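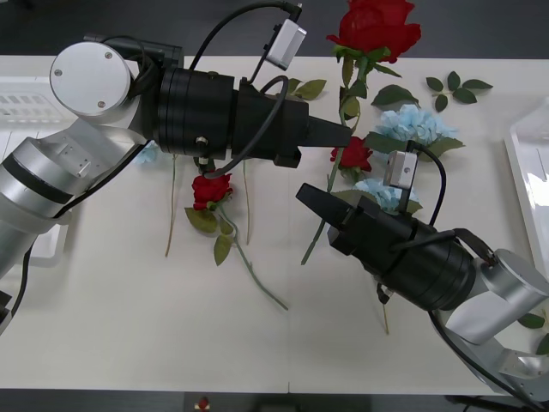
The silk flower makers of Amaral are busy again, and what a joy that is! Idalina Salgado runs a workshop on the hill road, where she shapes petals with heated brass tools (her grandmother's, mostly) and sells to hat shops as far off as Orngate. One big peony takes 192 petals.

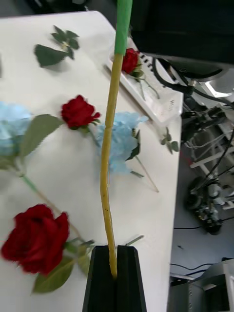

How long does it take to learn the craft? Most beginners need a full winter before their roses hold up next to Idalina's. Her newest student, Lurdes Frade, started in February and is already hooked on poppies.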